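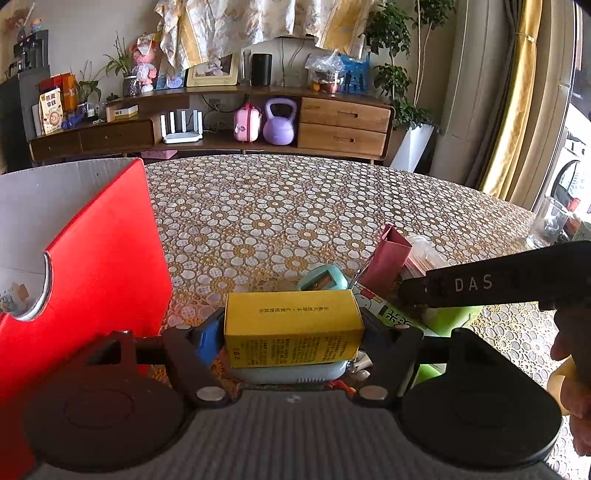 *Table clutter, with the mint-green sharpener at the back*

**Stationery swap by mail, August 2021: who's in?**

**inkwombat:** Round two of the swap! Fill a box with stationery you don't use, post it to the next person on the list, take what you fancy and top it up again. I've got a stack of Fitska notebooks and some lovely grey Semus pencils going in mine, and I can't wait. Postage limit is up to 17 dollars each.

**paperlark:** YES. Last round I got a Sengar eraser that I still use every day (best eraser ever, fight me).

**mossy_nib:** Keen, but can we please use smaller boxes? A big one costs a fortune and everything rattles about. 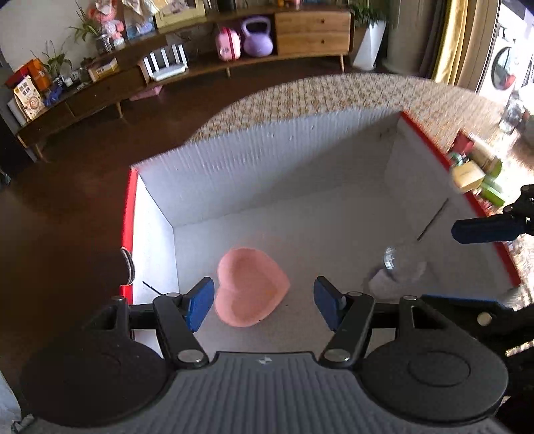

*Plenty of room left: the pink heart dish in the big box*

**inkwombat:** Big box means big surprises though! Scrunch up some newspaper and it's fine.

**mossy_nib:** Tell that to my ink bottle. It got to Esside in February with a cracked lid and coloured the whole parcel navy.

**paperlark:** I'm with mossy on this one. Shoe boxes are the perfect size, and they're free.
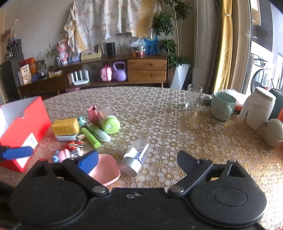 They also stack nicely in a cupboard while you're waiting for your turn, and they'll take four notebooks flat with washi tape down the side.

**inkwombat:** Fine, shoe boxes it is, but I'm still putting in 1000 paper clips.

**mossy_nib:** Please don't.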